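People > Talks > The woman who weighs the salt

A talk in Urnach

She has worked in kitchens for most of her life, first on the ferries from Lostovport and later in the school canteen at Prata. Now she is retired, and teaches soup to beginners in Urnach, 8 persons in each course. I visited her in July, in the early afternoon.
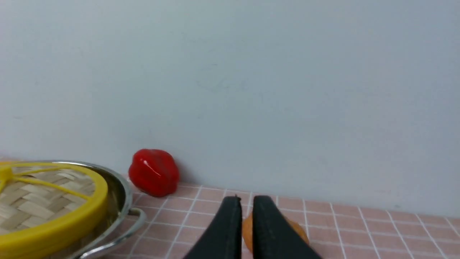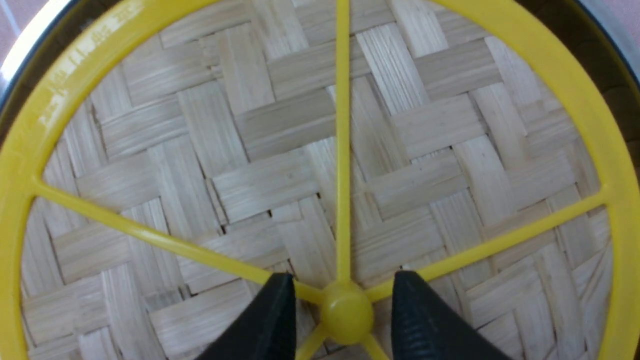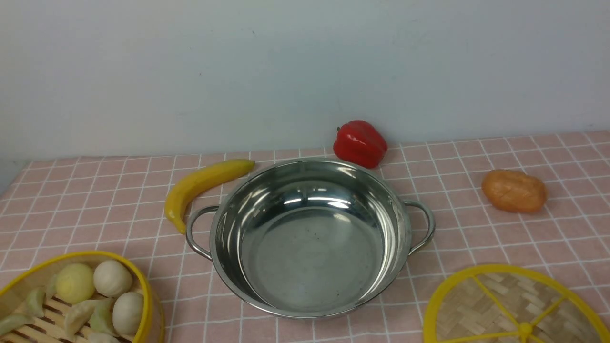 My first question was about salt, for this is the subject on which her pupils tease her. "On the ferry we cooked for 373 people," she said. "If you salted by feeling, you made a mistake for 373 people. So I learned to weigh, and I could not stop any more." At home she cooks in much smaller amounts, in a round steel pot with a looped handle on each side, but the scale still comes out of the drawer. She showed me her notebook, where every soup has its own page and the salt is always written in the first line.

The canteen was harder than the ship, she told me. Children do not say politely that a soup is dull. "They leave it. You see the plates come back and you know everything." In her second winter there she changed the lentil soup and put the vinegar in at the end. After this the plates came back clean almost every time.

I asked what beginners do wrong. She thought about it for a long moment. "They are afraid of the onion. They take it from the fire when it is only soft. I tell them, wait, drink your coffee, it needs more time." For a big soup she uses 800 grams of onions and gives them as long as they want.

Her recipes are now being collected by Wellia, a small publisher, but she does not hurry. There are 2 soups she has not written down yet. One is her mother's, with sour cabbage, and she has never weighed the salt for it. "I must cook it again first," she said, and she went to look if there was still cabbage in the cellar.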